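Gallery: The Kitchen Planner, From First Wobble to Tidy Table

20 Mar 2025

Welcome, and thank you for stopping by! This page collects our favorite moments from the two-arm kitchen work, along with a few notes on the software that does the deciding. We are a small group and we love to talk about this stuff, so the captions have a way of growing (we did try to keep them short, we promise).

For anyone who is new to the project, the stack has three pieces with three odd names. Prevau handles perception: it takes in the camera views and hands back a list of objects, with a guess at where each one sits and how sure it is about that guess. Sqalli is the planner, and it works out which arm should go for what, and in which order. Gadusine sits at the bottom and runs the control loop, turning those plans into smooth joint motion at 800 updates a second. Bullum is the logging tool that keeps all of it on one timeline, and if we had to pick a favorite child it would probably be Bullum, because it has saved us so many late evenings of guessing.

The biggest change since our last gallery is in how the two arms share a table. In version 1 each arm had its own planner, and the two of them would politely wait for each other until somebody pressed the stop button. Version 2 plans for both arms together, over a window of 27 steps, and throws most of that plan away as soon as fresh camera data comes in. It sounds wasteful, and we argued over it for weeks, but the motion is so much calmer now!

Shiny things are still the hard part. A steel bowl shows Prevau a bent little picture of the whole room, and a fork lying flat hardly stands out from the surface under it. Mugs on their side are their own kind of trouble, with the handle pointing any which way.
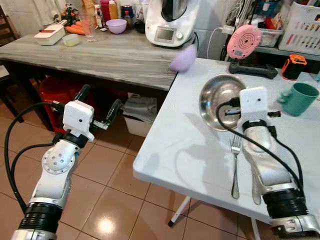 Cables were the other long conversation. Sqalli treats them as a soft padded zone that follows each arm, and we kept shrinking that padding until the planner stopped refusing perfectly good reaches across the table. The setting lives in the shared config file now, next to the gripper opening limits, so please don't keep a private copy of it.

More pictures will go up in May, once we have sorted through the next batch of 20 runs in Bullum.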